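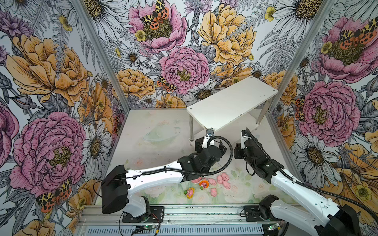 Week 6 Handout: Teaching by Teleoperation

Course: Robot Learning in Practice
Instructor: Vikas Rastogi. Lab sections: Vivek Kanaujia
Posted 7 October 2024

Read this before your lab slot. Vivek will know if you haven't. He asks one question at the door, and it is always from section 3.

1. What we mean by a demonstration

A demonstration is one complete run of a task, performed by you, through the robot. You move the leader arms, the follower arms copy you, and the recorder writes down joint positions and every camera view until you press the pedal again. The policy we train later will see those recordings and nothing else. It has no idea what you meant. If you dither over a pig for four seconds, it will learn to dither, and it will do so with great conviction.

The other common method is kinesthetic teaching, where you take hold of the arm itself and push it through the motion. It's easier on the brain and worse for the cameras, because your forearm ends up in most of the footage. We did it in Week 4 and will not be doing it again.

2. The task

Pick up one toy pig from the floor of the cell and put it in the clear dish. Either arm may do it. The dish is transparent and the floor is pale, so learn where it is before you start. The small table stays where it is and is not part of the task, although past groups have involved it with some force.

The walls are papered in peonies and moths. Projects in this course used to train in front of plain gray panels and then fall apart the first time someone walked past in a bright sweater. A busy background makes the policy work for its living.

3. Where grasps go wrong

Most bad demonstrations are spoiled in the last bit of travel before contact. Watch the wrist view there. The overhead view will tell you that you're lined up when you aren't. 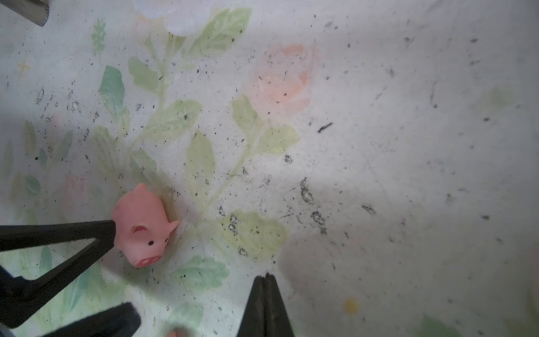
Fig. 2. Wrist view: pig on its side, one finger touching it, the other well clear.

With one finger on the toy and the other some way off, closing the gripper tends to shove the pig along before it grips anything. Sometimes you get the grasp anyway. Sometimes you get a tour of the floor. Back off, center the pig between the fingertips, and close again.

Should you keep a run with a correction in it? Yes, if the correction is clean. A policy that has only seen perfect approaches has no clue what to do after an imperfect one. Keep it and tag it "recovery". Don't fake them, though. Staged mistakes look staged, even to a neural network.

Also from the wrist view: specks and crumbs on the floor print show up very well at this range. Wipe the camera lens before your slot, and if a mark stays in the same spot of the picture while the arm moves, wipe it again.

4. Rules for your slot

Each pair gets 23 usable demonstrations. Usable is Vivek's word and he is the one who defines it.

Start every run with both arms in the home pose.

Change the toy layout between runs. Moving one pig a finger's width does not count as a new layout.

One operator per run. Swapping hands halfway gives you a robot with two personalities.

Stop if a cable conduit catches on anything. Do not pull harder to see what happens. The Cenik group saw what happens.

5. What to hand in

Your recordings, uploaded to the Birirau folder, plus one page on which runs you threw out and why. The pooled set from last July stands at 2,978 runs, and you may train on it for comparison. Expect the older runs to be more numerous and yours to be more consistent, or the other way around if you skipped section 3.

Reading for next week: the Awasthi notes on action chunking, first half only. The second half has a sign error that we're still arguing over.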